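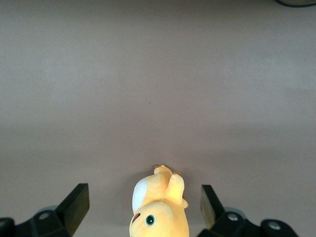

Flarkby Tidy-Up Set, data card

Maintainer: Manuela Bellini

What it is
Short recordings of a robot arm that picks up soft toys and puts them away. We collected them to answer a simple question: can a cheap arm do this chore at home yet? Our answer for the moment is "sometimes".

Contents
1,901 episodes in total. In 1,016 of them the toy arrived in the box. The failed ones are kept in the set and are marked with success = 0. Please do not delete them before training, they are useful.
Every episode has the wrist video, the joint positions and one sentence of instruction in English.
Episodes were recorded in two places, Flarkby and Stasby. The Stasby part has darker light in the evening.

Known problems
- Toys lying flat are harder than toys sitting up. The fingers often slide over the cloth.
- In 40 episodes from Stasby the gripper position is missing. See the file missing_grip.txt.
- One toy at a time only. A real child's room is much worse than this.

Splits
Train and test are divided by toy, so a toy in test was never seen in train.

Changes
December: corrected the labels of the Prondell toys, thanks to the Bittencourt group for reporting it.

Questions please to Manuela, by opening an issue.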